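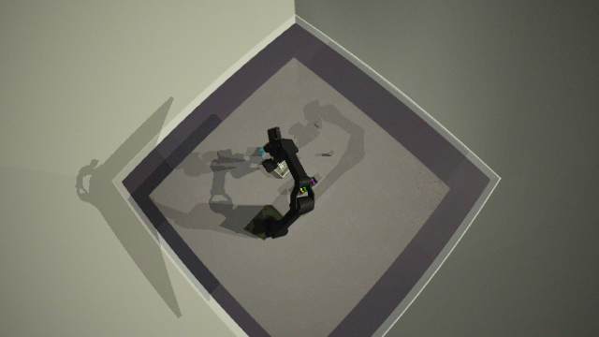 Home News Coast Opinion Weather Letters Contact

Brurommont's beach is getting shorter and the crabbers want help

Sun 26 May

I walked the front at Brurommont this morning with a bag of chips for breakfast (don't judge me) and I could hardly believe how little sand was left. When I moved here you could lay out a cricket pitch below the steps and still have room for the dogs. Now the high tide comes right up to the bottom step, and on a windy day it comes over it.

So I wasn't surprised to find the community hall packed on Friday night. The crabbers had called the meeting, along with the people from the caravan field at Montes, and they want the district council to do something before next winter. What they're asking for is fairly simple: put the old shingle bank back where it used to be, plant up the dunes behind it, and stop the digger clearing seaweed off the upper beach, as the weed holds the sand together.

The petition has 2,000 names on it, which is a lot for a place this size! I signed it in the bakery and so did the whole queue behind me.

The crabbers have their own worry on top of the beach. They say the water in the bay was much too warm last summer and the crabs went further out than the small boats can safely go. One of them told me he used to set his pots within sight of his own kitchen window and now he burns half a tank of fuel before he drops the first one. A couple of families have sold up already. You see the boats on trailers by the Stalard road with a phone number taped to the side, and it's a sad thing to drive past.

Then there are the barrows. If you've never been up to Kutent, it's the low headland at the far end of the bay, and there are 5 old burial mounds on it, all grassed over, with sheep wandering about on top. A chunk of cliff came down there in April after that week of rain, and the nearest mound is now so close to the edge that the footpath has been moved inland. I took my nephew up last weekend and we had to go round by the stile, through the nettles, in shorts. The archaeology group wants a proper dig done before the sea gets to it first, and somebody at the meeting asked whether the mound could be fenced off in the meantime. The answer was that a fence would probably go over with the cliff.

The council did send two officers, to be fair to them, and they stayed to the end and got a fair bit of shouting for their trouble. They said a survey of the whole stretch from Stalard to Montes is planned, and that nothing can be built or dumped on the beach until it's finished. That didn't go down well. A woman near me wanted to know how many surveys one beach needs, and she got the biggest clap of the night.

There is a bit of money about. The harbour fund has put up 500 pounds for marram grass, and the planting will be on the stretch behind the lifeboat shed. Bring gloves and a spade if you've got one, and wear proper boots as the path is a mess. Dogs on leads please, the terns are nesting.

I'll be at the next meeting too, and if I hear a date for the survey I'll put it up on this page. The petition is still in the bakery and at the caravan field office if you haven't signed yet.

Recent items
Stalard road to shut overnight for drain repairs
Warm water warning for bay swimmers
Montes caravan field loses its front row
Letters: leave the seaweed alone
Kutent footpath: the new route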